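Skaltard: Progress Report to the Rakisine Fund
Second reporting period
Submitted 3/29/23
Prepared by Győző Bognár, production manager

1. Status

Skaltard is a science fiction feature in late development, the first of two linked films set on the mining moon Kariuki. The fund's development award covers the screenplay, the series bible, concept art and a proof-of-concept short. The screenplay and the bible are on schedule. Concept art is complete. The short is behind by one month, for the reasons given in section 4.

2. Screenplay

The third draft was delivered in February and runs to 118 pages. Readers of the second draft agreed that the opening act held back the central premise too long. Ákos Bíró has moved the loss of the supply ship from page 31 to page 12 and cut the prologue on Earth. Two supporting roles, the surveyor and the dock officer, have been merged into one part.

The ending has been changed. The second draft closed on a rescue, which left the second film with little to begin from. The third draft ends with the colony cut off and the charter suspended. The fund's reader asked whether this made the first film incomplete as a stand-alone work. The main plot, the dispute over the air plant, is now settled before the last scene, and only the political question is carried forward.

A polish pass is planned for the next period. It will cover dialogue in the council scenes and the technical language in the drill sequence. No further structural work is expected.

3. Series bible

The bible has grown to 72 pages. It sets out the history of the colony, the charter and its amendments, the layout of the settlement, and a timeline covering 504 years, from the first survey to the end of the second film. The timeline was checked against the third draft. Seven conflicts were found, five of them concerning the age of the Pidley station in relation to the people said to have built it. All seven have been corrected in the bible. The matching script changes will be made in the polish pass.

The section on language has been shortened. The colonists' slang is now limited to a one-page glossary, and any term not used in either film has been dropped.

4. Proof-of-concept short

The short adapts a single sequence, the inspection of the Pidley station, and will run seven minutes. The shooting script and storyboards are approved. The shoot was moved back when the original stage became unavailable. A smaller stage has been booked at the same day rate. The corridor set has been redesigned to fit it, with one straight section that can be redressed and shot from both ends.

The change affects the visual effects plan as follows:

Set extensions: increased from three shots to five.
Exterior model shots: no change.
Screen inserts: reduced, as the control room is now seen only through a doorway.
Wire work: removed.

The net effect on cost is small and is met from the contingency line. No additional funds are requested.

5. Spending

Script and bible costs are within budget. Concept art closed slightly under budget, and the balance has been held for title design. Stage and set costs are committed but not yet invoiced, so they do not appear in the statement sent with this report. They will be entered in the next period.

6. Rights and partners

The option on the original novella has been renewed for two years on the existing terms. It includes the sequel rights needed for the second film. Talks with a co-producer are continuing. The open point is approval over the final cut, on which we have proposed joint approval up to picture lock.

7. Risks

The main risk is the stage booking, which cannot be moved again without losing the deposit. The second is the availability of the lead, whose television contract includes an option for added days. A stand-in has been agreed for the helmet shots, which make up most of the sequence.

8. Next period

Complete the screenplay polish.
Shoot the short and deliver an assembly cut.
Issue the revised bible with the Pidley corrections.
Reach agreed terms with the co-producer.

Questions on sections 2 and 3 should go to Ákos Bíró. All others should come to me.

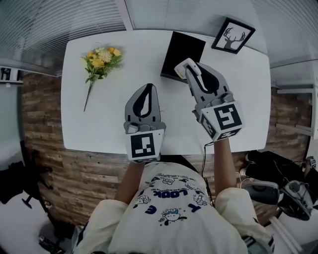

Figure 1. Pair of hand-held grippers at a white table.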